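The Blue One Goes in the Middle

A short story

My aunt kept a room for children in Bralberg, on Mulligan Street, above the shop where they repaired sewing machines. When she stopped, she asked me to come from Terham and help her to put the bricks in order. I thought it would take one afternoon. I had forgotten how my aunt puts things in order.

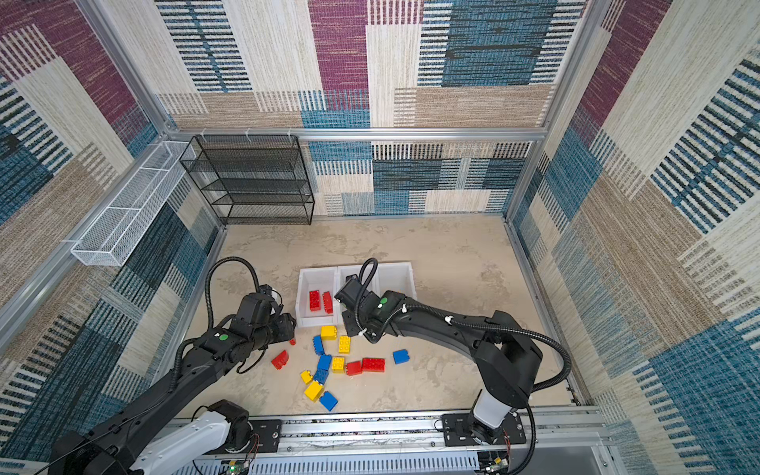

FICTION > SHORT STORIES
Published 28 May 2026

"Red on the left," she said. "Blue in the middle. Yellow on the right."

"I remember," I said.

"You remember it now. When you were small you put everything in the first place you found."

She sat on the low chair that was made for the children, with her coat still on, and I kneeled beside the bricks. They were the large kind, for hands that can't do small work yet. She had bought them from a firm called Redeo, which sent them by train in a sack, and she paid for them over one whole winter. She told me the price again. It was 40 of the old money, and she still thought it was too much.

I took a red brick and put it to the left. I took another red one. It is a strange thing, but after two bricks I was already a little proud.

"Slowly," said my aunt.

"Why slowly? There is a man coming for them at five."

"He can wait. He has a car, he can sit in it."

I didn't know much about this man. He had called her in the evening, and he had said he was opening a place for children outside the town, with a garden. He had asked if the bricks were complete. My aunt was offended by this question for several days. How can bricks be complete? A puzzle can be complete. With bricks you have as many as you have, and you build what they allow.

She had hung cloth on the walls in the first year, because the room was cold and because the paint was ugly. It was cloth with patches and stripes, dark red and blue and cream, and every child who was sent to rest looked at it until sleep came. I had done this too. There was a dark red patch that I believed was a door. I never told this to anyone, and now, on my knees, I looked for it and I was not sure which one it had been.

"You stopped," said my aunt.

"I was looking for my door."

"There is only one door and you came in by it."

I went back to work. For some time we didn't speak. Down in the shop someone was testing a machine, and it ran very fast and then stopped, and ran again. My aunt moved her foot each time it started. She had listened to that sound through the floor for so many years that I think her foot did it alone.

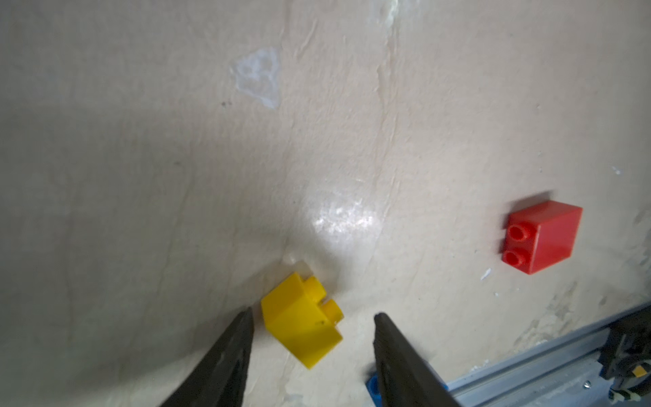 The yellow ones were always the problem. The children loved them more than the others, so they were carried away in pockets and brought back by mothers, with apologies. One was gone for a whole summer. It came back in July in an envelope, with a drawing of the sea, and my aunt put the drawing in her account book between the gas and the milk.

She had that book with her now, in her bag. She took it out and turned the pages with one finger.

"In the last year I earned 2,656," she said. "Do you know what that is, for a year?"

"It isn't much."

"It isn't much. But look, here I bought new curtains. So it was not so bad either."

I held a yellow brick and turned it in my hand. On one side there was a little dark mark. I wanted to clean it with my sleeve, but my aunt bent down and took it from me. She looked at it for a long time, close to her eyes and then far from them.

"This was the roof," she said.

"The roof of what?"

"Of the hospital. There was a boy who built a hospital every morning, for 3 weeks. His brother was in the real one. He always finished with this brick, and then he let nobody touch it until lunch. And after lunch he broke it himself and was very cheerful."

"And the brother?"

"He came home. He was a terrible child. He bit people."

She gave me back the brick. I put it on the right, as she had taught me, and she watched to see that I did it properly. I asked her if she wanted to keep that one. She could have it on the window at home, I said, beside the radio. One brick less, the man would never notice.

"You would like that I steal from my own sack," said my aunt.

"It's yours until five."

She thought about this. I saw that she really thought about it, because she buttoned her coat to the top and opened it again. Then she asked me what time it was, and I told her it was 4.

"Take a blue one," she said. "You are doing all the easy colors first."

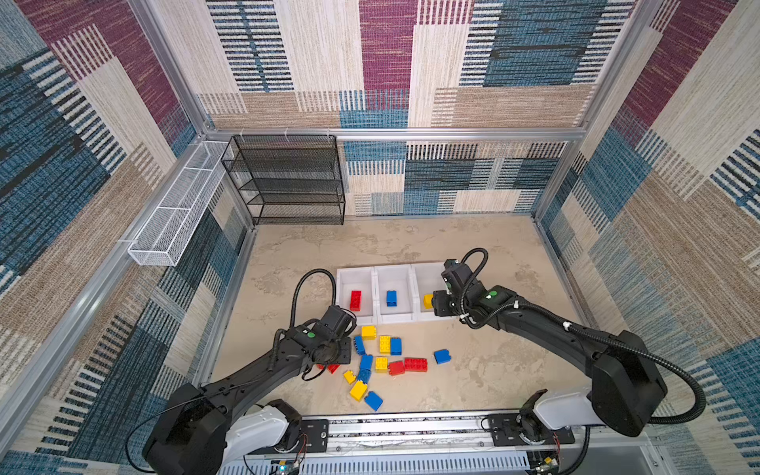 So I took a blue one and I put it in the middle. She nodded. The machine downstairs ran and stopped, and this time it didn't start again, and we heard someone laugh and push back a chair.

"When he comes," said my aunt, "you will tell him about the colors. I don't want to say it myself, he will think I am a strict old woman."

"What do I tell him?"

"That the children should put them away. Not he. If the adults do it, the children think that it happens by night, like snow."

I promised to tell him. I asked if I should also tell him about the roof, and she said no, certainly not, they would build other things there. With a garden, perhaps they would build nothing at all and only run.

At ten minutes before five a car came into Mulligan Street and stopped. We both heard it. Nobody rang. My aunt looked at the bricks that were still on the wrong side of me, and she didn't hurry.

"You see," she said. "He can sit in it."

Then she got down from the low chair, one knee and after it the other, with her hand on my shoulder, and she reached for the next red one.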